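Vainio two-arm simulator, open day at Drindgate – quick review

Went to the Drindgate open day in February, mostly to see the Vainio package before our lab renewal. Drove in from Erkanstead, got there late, missed the coffee. Notes typed up on my phone so forgive the mess.

What it is: a simulator for two-armed robots. You load a room, load some objects, drive the arms, log everything. License is $3,881 a year for one seat, $2,926 for schools. No real hardware on the stand, all of it run live on the big monitor.

First stop was the wrist view. Dirceu Holanda was driving and he kept it up close for ages, which I liked – most vendors stay zoomed way out where you can't check anything.

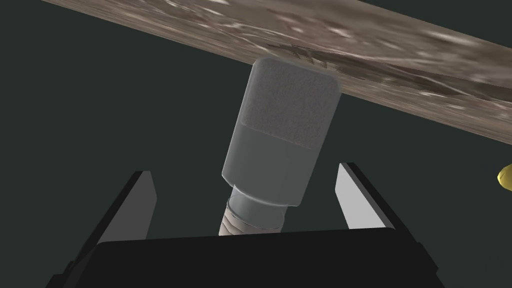

Wrist view, fingers open, gray part up against the stone slab

Shading is good. The soft shadow where the part meets the slab is the kind of thing our current tool just skips. Texture on the stone gets smudgy up close tho, and the blotchy dark patch doesn't help. Asked if there's a higher setting. There is, costs you frame rate.

Then the wider view, with the body of the robot in it. Kitchen-ish room called Trostutby, one of the stock ones that ship with the license. You get both arms, the counter and a look through the door into the next room. Switching views took one key, no lag that I noticed. 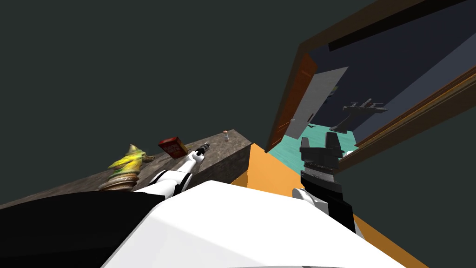 Controls and setup

Install is one download, Dirceu says under an hour. Didn't see it done so can't vouch. The menus are a mess. Camera settings live in three different places and the tooltip text is tiny. Keyboard driving is fine, the game controller is better, I got a turn with it and was hopeless for ten minutes and then OK. Undo works on arm moves!! Huge for students.

Log export is plain CSV. Capped at 2,000 steps per file on the school license, wich is annoying but you can chain them.

Back to the wrist view for the last part of the session, as I wanted to look at how it treats small shapes.
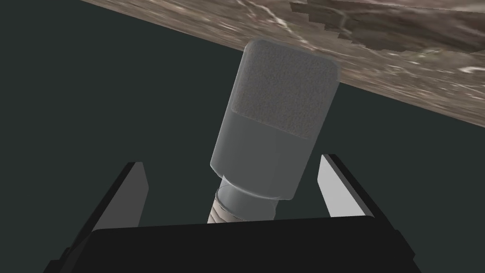
My own interest is contact and gripping, we teach a unit on it and half the class gets stuck on the same thing every year – they close the fingers before checking the gap. So a view that makes the gap obvious is worth money to me. With the pads this pale against dark fingers you can see the space on either side of the part straight away, no squinting. Even the ridges on the threaded end read clearly down by the palm. I'd want a distance readout on screen as well. Dirceu said it's on the list, no date.

Good: lighting, undo, quick view switching, stock rooms.
Bad: menus, file cap, price for a single seat.

Score 81 out of 100. Would buy at the school price, not at the full one. Going to ask for the trial before the renewal comes up.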